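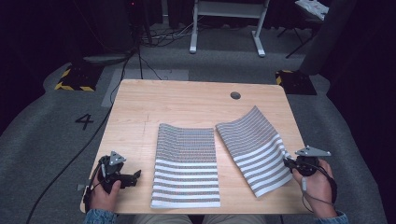

I am writing again about the equipment plan for the cloth handling stations, and I put the quoted message below so we have all in one place. My main point is that we should budget for the cables and the table at the same time as for the grippers. The quote from Vokavico covers only the hand-held grippers, and they look complete on paper, but a pair of them comes with a cable on each side. At the station one cable goes off the left edge of the table and across the floor, and the other loops down by the operator's right wrist, right where the striped cloth is being lifted by its corner. There is a grommet hole in the tabletop, but it is near the back right, far from the hands. I would like to price overhead cable arms, or at least tables with a hole closer to the person.

On Jan, the Dusard office wrote:

> Please send the list for the next order before the end of January.
> We have money for 2 more stations in this half of the year. If the
> grippers are the largest cost, can we save on the rest? For example,
> use the old tables from the sewing room, and buy the cloths from the
> cheapest shop. Also, do we need spare grippers now, or can they wait
> for the second order?

My answers, in order.

Old tables: I would prefer not. I measured them and they are too narrow for two cloths side by side, which we need for the sorting tasks. Also the tops are dark and shiny, and the cameras had trouble with this last summer. A light, matte top is better. Cocco has a plain one in the right size and I asked them for a price with delivery.

Cloths: here we can save, I agree. But please let us buy all of them from one batch. When we mixed two suppliers, the thickness was different and we had to throw away part of the recordings. I propose 20 cloths per station, with stripes, because the fold direction is easier to check afterwards. Demix sells them at 468 for the full order, both stations together, tax included.

Spare grippers: I think one spare pair must be in this order. The delivery time is long, and if one hand is broken the whole station stops. The spare marker plates can wait – they are cheap and we can still print them ourselves.

One more line is missing from the old plan, and it is the floor. If the cables stay on the carpet we need covers for them. Please add this also, even if it is a small amount, so that we do not ask for it separately later.

If somebody has experience with the overhead arms, please reply to the list and not only to me. I will send the corrected table when I have the price from Cocco.

Reading time: 2 min
2 comments · Shared 2 times

Comments

rigbench: We have overhead arms at our site. Buy the ones with a spring, the fixed ones pull on the wrist when you reach forward.

tealmoth: Is the 468 with shipping or without? Last time Demix added it at the end.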